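Three weeks with the Vetach two-arm kit from Inport, a thread for anyone who has been eyeing one 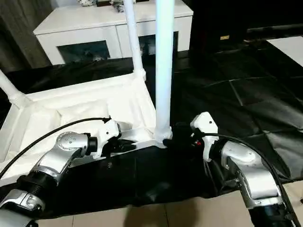

I rented ours in May, mostly because I put together and take apart display stands for a living and my knees have opinions about it. Inport ships the arms already matched as a left and a right, and you teach them a job by guiding them through it. My worry going in was fabric. Rigid tubing is one thing, but with a white cloth sagging down inside the frame like that, and crinkly black plastic all over the floor, I wanted to know where the fingers would go. Both of them are on the tubing, one on the bar and one down near the black foot, and that's the grip I'd use myself.

12 shares · 4 comments

2/ Teaching it took me 10 tries before I was happy, and a good half of those were me being impatient (sorry, arms). Kane McKinnon on the Inport help line was so patient, and he stayed on well past closing time!

3/ Money, as everyone keeps asking. I pay $867 a month, with support included. The Zirkness kit I tried last year was cheaper, but I spent so many evenings fiddling with its software that I can't say I saved a thing.

4/ My gripes: the cables need minding, the manual is thin, and setup eats around 91 minutes if you're on your own. I'd love a quick-start card. Still keeping it another month, and I'll post again after the Xolalpa job.

Comments

Uriel Solís: Does the rental price cover spare fingers? We go through them fast.

tubeandcanvas: Lovely write-up, thank you. Waiting on the Xolalpa update!

marny_k: 10 tries is better than I managed with mine, ha.

Back to top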